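用了一整个夏天的冷泡壶，来交作业

先说结论给着急的朋友：Kuhlmann 这只冷泡壶我会继续用，但是不会给爸妈买，原因后面讲。不着急的就往下看吧，我话多，写着写着就收不住。

我以前是不喝冷泡的。总觉得茶就得热着喝，凉了发涩，隔夜茶更是从小被念叨到大的东西。去年夏天在外面吃饭，店里端上来一壶冰的乌龙，清清甜甜的，一点苦味都没有，我一个人喝掉大半壶，回家以后就惦记上了。一开始也没想买什么壶，拿了个装蜂蜜的空玻璃瓶，洗干净，茶叶往里一丢，灌上凉白开塞进冰箱。第二天早上倒出来，味道居然挺像那么回事！就是一嘴茶叶渣，喝一口吐一口，很不体面。后来又试过茶包袋，就是那种可以自己装茶叶的无纺布小袋子，方便是方便，可我老觉得有股布味，也可能是心理作用，反正喝得不踏实。

于是就开始逛壶了。这东西一逛起来没完没了的，玻璃的、塑料的、带把手的、不带把手的，长得都差不多，价钱差好几倍。我在购物车里来来回回放了七八只，最后真正买回来用过的有两只，一只是 Korau 的，先买的，便宜；一只就是今天的主角 Kuhlmann。都是在 Pidinham 店里下的单，他家包装一向扎实，里三层外三层，拆得我满地纸屑，玻璃倒是从来没碎过。

先讲那只 Korau，因为没有它我也不会知道自己到底要什么。它是那种细高细高的瓶子，硅胶的瓶嘴，滤网藏在瓶嘴里，倒的时候顺便把茶叶拦住。想法很好的！第一次用我觉得太聪明了，茶叶在里面自由自在地泡开，出味特别透，倒出来又干干净净。用到第二个礼拜我就开始烦它了。瓶口太细，泡开的茶叶挤成一团，倒又倒不出来，抠又抠不着，我每次都是灌满水使劲晃，再倒扣着往垃圾桶里甩，厨房墙上现在还有一小片铁观音，干了以后粘得很牢。瓶刷也得另外买细长的，家里原来那把根本伸不进去。还有瓶嘴那圈硅胶，拆下来洗倒不难，装回去要对准一个小豁口，没对准就漏，漏了好几回，冰箱搁板底下黏黏的一层，我还以为是谁打翻了果汁。

所以买第二只的时候我就认准了：口要大，手要伸得进去。

Kuhlmann 这只是 102 块，没赶上什么活动，原价买的。说实在的，一只壶卖到这个价钱我犹豫过，毕竟蜂蜜瓶是白来的。壶身是玻璃的，直筒形，盖子是塑料的，里面带一个长长的不锈钢滤芯，从盖子底下一直垂到快到壶底的位置。容量选的 2 升那款，也有小一号的，我想着夏天家里来人多，就要了大的。

到手第一印象：沉。空壶拎起来就有分量了，灌满水以后单手倒，手腕是真的会抖。这就是我不给爸妈买的原因，我妈手上没劲，从冰箱门上拎这么一大壶水下来，我光想想都害怕。如果你家也有长辈用，就买小号，或者干脆买塑料的，别纠结什么玻璃更有质感，质感砸在脚背上也很疼。

第二印象：盖子很紧。新的那几天我每次开盖都要把壶夹在胳膊底下拧，姿势极其难看。用了一阵子以后松了一些，现在正好，倒过来也不会掉。密封圈是白色的，泡过一次普洱以后就变成淡淡的茶色了，洗不回去。我用小苏打泡过，也用牙刷刷过，效果嘛，心里好受一点。强迫症的朋友可以考虑专门拿它泡绿茶，颜色浅，看不出来。

滤芯是我最满意的地方，网眼很细，碎茶也能拦住大部分。我爱喝那种便宜的茉莉花茶，叶子碎得厉害，用 Korau 泡出来杯底总有一层沫子，换成这只以后清爽很多，最后那一杯会有一点点粉，不影响。滤芯底下是可以拧开的，两头通，水龙头底下一冲就出来了，不用抠！就冲这个我愿意多花钱。唯一要注意的是底盖的螺纹，拧歪了茶叶会从缝里跑出来，我跑过一次，满壶都是叶子，只好拿漏勺又滤了一遍，跟没买壶一样。

再说说出味。滤芯泡茶有个毛病，茶叶都挤在那一根筒里，泡开以后没地方待，尤其是球形的乌龙，看着小小几粒，泡开了能把筒塞满，中间那些压根没怎么碰到水。所以刚开始我总觉得味道淡，还怪过壶。后来摸出来两个办法，一是茶叶少放，我现在固定放 9 克，用厨房秤称，宁可时间长一点；二是放进冰箱之前拿着壶转几圈，过一两个小时想起来再转几圈。想不起来也没事，反正冷泡很宽容，多泡一会儿少泡一会儿都能喝。

时间我也试了一圈，说说我自己的口味啊，不一定适合你。绿茶最快，早上放进去，吃过午饭就能喝了，再久就有一股海苔味，有人喜欢，我不行。茉莉花茶放一个下午刚好，香气是飘在上面的。乌龙要过夜，头天晚上洗完碗泡上，第二天起床正好，这个是我的日常。红茶比较难伺候，泡短了像糖水没放糖，泡长了又闷，我到现在都没找到很满意的做法，后来就往里扔两片柠檬，什么毛病都盖过去了。最长的一次是忘在冰箱最里面，找出来已经过了 24 小时，一壶铁观音，倒是没有坏，就是喝起来木木的，像嚼过的甘蔗。我自己的规矩是当天泡的第二天喝完，喝不完浇花，阳台上那盆薄荷长得挺旺的，不知道跟这个有没有关系。

水我用的是凉白开。有一阵子听人说滤过的水更甜，就把 Jedik 的滤水壶翻出来用，泡了同样的茶对比着喝，前面两三口觉得确实圆润一点，再喝就分不清了。我家这边水硬，烧水壶里一层白的，想来过滤一下总没坏处，可是滤芯要定期换，一算账比茶叶还贵，我就又退回去喝凉白开了。你要是家里本来就有滤水壶，那顺手用，没有的话不必专门去买。

有一点得提醒，别贪快用热水。说明书上写壶身可以装热水，我也装过，玻璃本身没出问题，问题在盖子，热气一蒸盖子就吸住了，怎么拧都拧不开，凉透了才松。而且热水冲出来再放凉，那跟普通凉茶没区别，涩味全出来了，何必呢。我现在连温水都不用，急着喝就把茶叶先拿一点点热水润一下，倒掉，再灌凉水，出味会快一些。

夏天最主要的喝法是端到阳台上喝。我家阳台朝西，下午是没法待人的，到傍晚六点多太阳被对面楼挡住了，风一下子就舒服起来。壶从冰箱里拿出来，冰块一盒，杯子一摞，谁来谁自己倒。杯子我试过玻璃的，好看，冰块碰在上面叮叮当当的，可是人一多就提心吊胆，尤其有小孩跑来跑去的时候。后来就改用塑料杯了，轻，叠起来不占地方，摔了捡起来冲冲接着用。半透明的还能看出一点茶汤的颜色，比纯白不透的有意思，纯白的杯子装什么都像在喝牛奶。
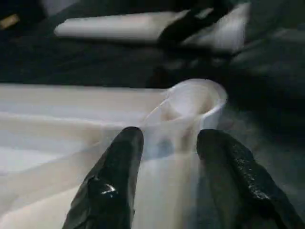 半透明的白色塑料杯，从上往下看。

塑料杯配冷茶我是推荐的，配热茶就算了，软塌塌的不好拿，还烫手。挑杯子的时候闻一闻，有些新杯子味道很冲，拿开水烫两遍、在窗台上晾几天会好很多，晾了还有味道的就别勉强，冷泡茶本来就清淡，杯子一有味儿全毁了。杯口也要摸一下，有的收边收得毛毛糙糙，嘴唇碰着不舒服。还有一条是我的私心，杯子不要买太大，冷泡茶放在外头几分钟就不冰了，小杯勤倒才好喝。

说到在外面放着，玻璃壶出汗这件事得单独讲一讲。从冰箱拿出来没一会儿，壶身上就全是水珠，往下淌，桌上一汪水。放木头桌子上是要留印子的！我客厅那张小木几上现在就有一个圆圆的白圈，用吹风机吹过，用蛋黄酱抹过（网上什么偏方都有），淡了一点，还在。后来我给壶套了个旧毛线杯套，是从前冬天套热水瓶的，有点小，绷得紧紧的，样子滑稽，吸水倒是很能吸，就是用完要拧干晾起来，不然第二天一股抹布味。

杯垫也试了，没用，水珠多的时候杯垫自己都漂起来。最后的办法特别朴素，壶就放塑料桌上，爱怎么淌怎么淌，喝完拿抹布一抹完事。阳台上的家具我现在的态度就是越不娇气越好，太阳晒，雨又会飘进来，漂亮的藤桌子我也买过，一个夏天就开始掉渣。塑料桌子除了轻，刮大风要收一收，别的我挑不出大毛病，脏了整张翻过来拿水管冲都行，桌底下那些一格一格的加强筋最会藏灰，不翻过来根本想不到。
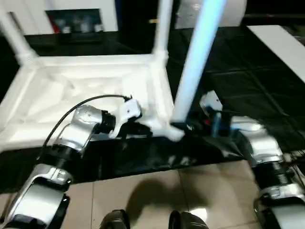 好，话说回壶。用到七月最热那阵子，我几乎是每天一壶，有客人就两壶轮着来，这时候就看出大容量的好处了，也看出坏处了。好处不用说，一家人从早喝到晚不用续。坏处是它占地方。冰箱门上那一格，我家的高度刚刚好卡在盖子上，斜着塞进去再扶正，动作要领练了好几天。有的冰箱门格子浅，那就只能放里面的搁板上，前面再放点剩菜，拿的时候简直是推箱子。买之前一定拿尺子量一下冰箱门，连盖子一起算，商品页上写的高度我后来才发现是不含盖子的，这一点要扣分。

还有，这壶不能躺着放。盖子虽说倒过来不掉，可是密封也没好到能躺一整夜，会慢慢渗。我有一次冰箱实在太挤，把它横着架在西瓜上面，第二天早上西瓜泡在一层乌龙茶里。西瓜倒没事，底下那盒豆腐的包装纸全湿了。Korau 那只在这方面反而强一点，硅胶嘴装对了的话躺着也能撑住，前提是装对，我刚才说过了，那个小豁口很考验人。

倒水的手感也聊两句。Kuhlmann 的壶嘴是在盖子上的一个开口，转到对齐就能倒，转开就关上。水流很稳，不会咕咚咕咚地往外冲，倒完壶嘴上会挂一滴，顺着外壁流下去，每次都有，躲不掉。我的习惯是倒完往上提一下，能甩回去一半。冰块不要直接放进壶里，一来滤芯占着位置放不了几块，二来化了就淡，三来冰块会把滤芯顶歪，盖子就盖不平。冰块放杯里就好。

想放水果的朋友注意，滤芯筒很细，放柠檬片得对折，放桃子就要切成小条。我试过把水果直接扔壶里，茶叶放滤芯里，效果最好，桃子配乌龙好喝得要命，就是最后那几块桃子泡得发白，看着没胃口，吃起来也没味道了，捞出来扔掉有点心疼。薄荷叶不要提前放，泡一夜会发黑，还有点草腥气，喝之前现掐几片，在手心里拍一下，丢进杯子里，香！西瓜不要泡，我试过，别问了。

清洗方面，手能伸进去真的是太幸福了。我手算不大，整只手握着海绵可以一直够到壶底，手大的可能到一半就卡住了，那还是得备把刷子。壶底跟壶身相接的那一圈弧度比较缓，不存垢。滤芯我是隔几天拿牙刷刷一次，网眼里容易有茶垢，透光看一看就知道了，发黄就该刷。偶尔拿柠檬酸泡一下，第二天亮得跟新的一样。洗碗机我没有，说明书上写玻璃和滤芯可以进，盖子不建议，有洗碗机的朋友可以来讲讲实际情况。

盖子里面有个夹层，这是我用了挺久才发现的。洗完水会跑进去，晃一晃能听见里面哗啦哗啦的声音，又倒不出来，只能靠它自己慢慢干。我心里一直有点膈应，总想着里面会不会长东西。目前从外面看是干净的，闻着也没味道，我洗完就口朝下斜靠在沥水架上，过一夜基本就没声音了。设计的时候要是能做成可以拆开的就好了，Korau 那种虽然装起来烦，至少拆得干干净净，看得见每一个角落，这一局我给 Korau。

密封圈我写信问过 Pidinham 的客服能不能单买，回复是可以，但是当时没货，让我等。等了一阵子来货了，我又觉得旧的还能用，没买。看到这里想入手的可以下单的时候顺便带一个备着，这种小东西都是真要用的时候断货。

冬天能不能用？我打算拿它做别的。已经试过泡大麦茶，先煮开放凉再灌进去，滤芯都不用装，当普通冷水壶，挺好。也试过冷萃咖啡，咖啡粉磨粗一点，滤芯勉强拦得住，倒出来有点浑，我又过了一遍滤纸才能喝。味道倒是不错，可是咖啡味留在密封圈上，后面连着两壶茶都带着一股咖啡香，有一壶是龙井，那个味道我很难形容。要是你咖啡和茶都想做，最好分两个盖子，或者干脆买两只壶，贵就贵在这里。

顺便讲讲茶叶，有人问过我冷泡是不是要用好茶。我的经验是中等就行，甚至买茶时送的那些小样，热着喝觉得没劲，拿来冷泡反而挺甜。特别贵的茶我舍不得，冷水把香气收住了大半，那些细致的味道喝不出来，糟蹋。焙火重的乌龙倒是意外地好，冷的时候有股炒米香，配瓜子可以坐一晚上。白茶也行，要泡久一点，味道很淡，像有一点点甜的水，我一开始嫌它寡淡，天最热的时候反倒最想喝这个，什么胃口都没有的时候喝得下去。花草茶里洛神花最出效果，颜色漂亮，酸得厉害，得加糖，糖要先用一点点热水化开，不然沉在底下，第一杯酸得皱眉头，最后一杯甜得发齁。

泡过一次的茶叶要不要再泡第二遍，这个我跟家里人意见不一样。我觉得第二遍没什么味道了，不如换新的；家里有人坚持要再泡，说扔了可惜，于是我家常常有一壶颜色很可疑的淡茶站在冰箱里。后来达成的办法是第二遍用热水冲，马上喝掉，这样味道还有一些，壶也空出来了，两边都没话说。

价钱再啰嗦一句。同样大小的，Korau 便宜不少，折腾劲儿也多不少，如果你只是偶尔喝一次，或者喜欢把东西拆得一个零件一个零件地洗，买 Korau 没毛病，我那只现在还留着，拿来装自己做的酸梅汤，细口子装汤水正合适，没有茶叶就没有那些烦恼了。如果像我一样天天喝，又懒，买大口的，不一定非得是 Kuhlmann，只要手伸得进去、滤芯两头能通，别家的应该也差不到哪儿去。

最后整理一下我自己觉得好的和不好的，买之前对着看看。

喜欢的：口大好洗；滤芯细，底下能拧开；倒水稳；玻璃不串味；样子简单，端出去招待人不寒酸。

不喜欢的：灌满以后太沉；盖子夹层进水；密封圈吃颜色；不能横放；标的高度没算盖子；壶嘴每次都要挂那么一滴。

打分的话，满分五颗星我给四颗。夹层那里扣半颗，高度那里扣半颗，沉这一点不扣了，怪我自己贪大。

有几个之前在评论里被问过的，一块儿回了吧。

壶身上有没有刻度？有，印在外面的，细细的一列，颜色很浅，装了深色的茶就看不清。我都是凭感觉灌水，灌到肩膀底下一点，再放滤芯，水位会往上升，第一次别灌太满，我第一次就溢了一台面。

能不能带出去野餐？我带过一回，拿浴巾裹着放在车里脚垫上，一路上听它咣当咣当响，心一直悬着。到了地方茶是冰的，大家都说好喝，回来的路上我决定再也不带了。出门还是灌到保温瓶里，茶叶在家就捞出来，喝的时候浓淡刚好，不会越放越苦。

小号的滤芯跟大号的通用吗？我没买小号，不知道，商品页上看着长度不一样，别冒险。

冰箱味儿会不会跑进去？盖子转到关上的位置就不会，忘了关就会。我有一回忘了关，隔壁放着半颗切开的洋葱，那壶绿茶后来全给薄荷喝了。

薄荷还活着，放心。这两天早晚已经有点凉了，我把壶换到了小木几旁边的柜子里，毛线套子洗干净晒上了，等想喝大麦茶的时候再拿出来。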